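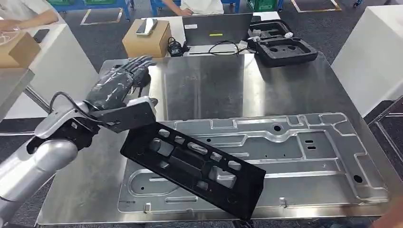

Paperback tips, quick list

Typing this before the Friday swap so excuse the mess. People keep asking how I keep 900 paperbacks in a one-bedroom and the answer is badly, but with some tricks. Mostly romance and romantic suspense, mostly mass market, mostly bought used.

Musty smell. Big lidded tote, books standing up and fanned open a little, open bowl of baking soda in the corner. Not touching the pages! Lid on, leave it a week. Change the soda, go again if you still smell basement. Dryer sheets just make it smell like basement and dryer sheets.

Price stickers. Hair dryer on low, keep it moving, then peel from the corner slow. Leftover goo — dab of lighter fluid on a cotton swab, glossy covers only, window open, no candles going. Matte covers, don't. You'll get a shiny spot forever. I have a whole Vastness trilogy with shiny spots.

Stepback covers (the ones with the second painting inside). They tear at the fold first. Strip of acid free document tape down the inside, press with the back of a spoon. Regular clear tape goes yellow in a few years and takes the ink with it.

Loose pages. PVA glue, the bendy kind, thin line with a toothpick. Slide the page in, wax paper both sides, stack of cookbooks on top overnight. School glue works in a pinch but cracks. If more than one chunk is loose I just buy another copy, most of them are a dollar.

Shelving. Measure your books first. Mass market is just under seven inches tall, the newer tall ones are seven and a half, and yes that half inch will wreck your whole shelf plan. I went with the narrow Koden unit, added two extra shelves, and it now holds 189 single row. Double row if you put a length of scrap 2x4 under the back row so you can read the spines. Anchor it to the wall. Paper is heavy.

Bathtub readers. Zip bag, gallon size, book inside, turn pages thru the plastic. Annoying but works. If one does get soaked: paper towel every 18 pages or so, stand it up in front of a fan, swap towels when they're damp. Flatten under weight when it's almost dry, not before. No oven. No microwave.

Keeping series straight. Mwanaisha Laizer at the swap writes the series number in pencil on the top corner of the first page, and I stole that. Bouchard books especially, the covers never tell you the order. I also keep a list on my phone becuase I've bought Flenier Ranch book four three times now.

Sun. Red spines fade first, then pink. Put the black and the navy ones on the window side, or just pull the curtain in the afternoon.

Mailing. One book goes in a padded envelope with cereal box cardboard front and back. More than three, use a box and stuff the gaps so nothing slides. Media mail if you're not in a hurry. Wrap in a grocery bag first — rain.

Bugs. Tiny pale ones running across the page are probably booklice, they like damp. Dehumidifer in the closet fixed mine by October.

More when I get to it, still need to write up the cracked spine thing.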